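Plarico Waistband Set

Version 3. Maintained by Sharada Rodrigues. Last edited 10th September.

Overview

Plarico is a reference set of garments with gathered and elasticated waistbands. It covers pull-on pants, shorts, skirts and pajama bottoms. The set was assembled for checking fold quality and for sorting clothing by closure type. It holds 461 entries from 27 garments. Each entry is one garment in one state of handling.

Contents

garments.csv: one row per garment, with ID, color name, closure type and fabric weight class
entries.csv: one row per entry, with garment ID, state and notes
states.txt: definitions of the state codes
photos/: one photo per entry, named by entry ID
CHANGES.txt: edits since version 2

State codes

FLAT: laid out, waistband straight, legs or skirt panel smoothed
BUNCH: body of the garment gathered or creased, waistband visible
ROLL: waistband folded over on itself, with a visible lip
FOLD: folded in half or thirds
HIDDEN: waistband not visible

An entry may carry two codes, separated by a slash. BUNCH/ROLL is common. FLAT is never combined.

Color names

Color names come from a fixed list in garments.csv. Mixed shades take the name of the larger area. Teal-green, teal and aqua are all entered as TEAL. Highlights on ribbed fabric are ignored when choosing the name.

Texture notes

Puckering is recorded for the waistband only. Use TIGHT where the ribs are close and parallel, and LOOSE where flat fabric shows between gathers. Creases in the body go in the notes column. Do not record them as puckering.

Sample entry: color TEAL, state BUNCH/ROLL, puckering TIGHT. Notes: pale stitching along inner folds; soft broad creases in body; two slender olive-brown rods or cords running into waistband, converging.
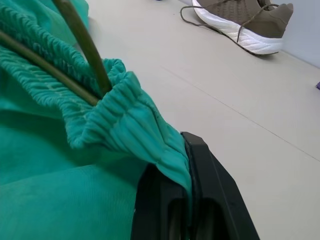 Textiles and Laundry Group, Skaltier

Known issues

Entries with cords, ties or inserts at the waistband have no code of their own and are described in notes. Wording differs between annotators. Nithin Kotian is preparing a separate column for version 4.

Fabric weight class was assigned by hand and has not been measured. Fiber content is not included.

Contact

Corrections to entries.csv: Omar Issa. Quote the entry ID and the column name.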